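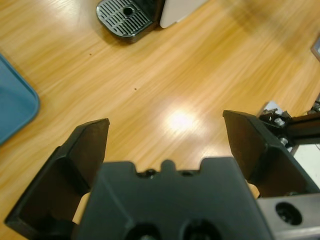

Capsule machine on a wood table: mat or no mat?
Lekstead Home Forum > Kitchen and Coffee

pavham_kate
Posts: 200
We moved the capsule machine out of the kitchen and onto a light wood table in the back room. The table has an oil finish and I did it myself in October, so I'm picky about it. Do I need something under the machine? I also can't decide which side the tray and the capsule holder should go on.

drip3107
Posts: 500
Yes, put a mat under it. Mine left a gray ring on a Berge side table in one winter. The drip tray catches the drips, but the feet hold moisture and you don't see it until you move the machine.

oldgrain
Posts: 40
I disagree. A mat traps water against oiled wood and makes it worse. Wipe the table when you empty the drip tray and leave it bare.

pavham_kate
This is the end I worry about, near the vent.
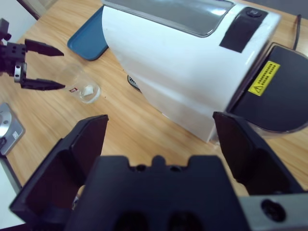

Yellow warning label on the black end, vent slots under the front

I can't read the label without my glasses. The cord goes off toward the far edge of the table.

drip3107
Whatever you put down, don't let it bunch up into those slots. A cork sheet cut a little smaller than the machine works. Zilbridge sells one for around 40 cm of counter and you trim it with scissors.

oldgrain
Cork is the worst one for holding water.

drip3107
Mine has been down two years and the wood is fine.

tinmug
How do you fill the tank? If it lifts off at the side, leave room for your hand there. I had my capsule holder right up against mine and knocked it over most mornings.

pavham_kate
It's on the right. Current layout:
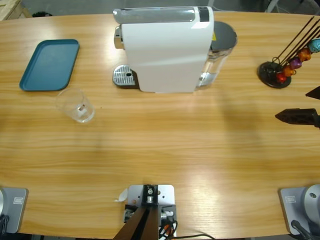 Blue tray and glass on the left, capsules at top right

tinmug
I'd swap those. Put the capsules on the left where the tray is and keep the tank side clear.

oldgrain
Leave the capsules. They're far enough back. I'd bring the tray down next to the drip tray and put the glass on it. A wet glass will mark that finish before the machine does.

pavham_kate
OK, the glass goes on the tray. I'm going to try it with no mat for a month and check under the feet when I empty the drip tray. If I see a ring I'll get the cork.

drip3107
Check after a week, not a month.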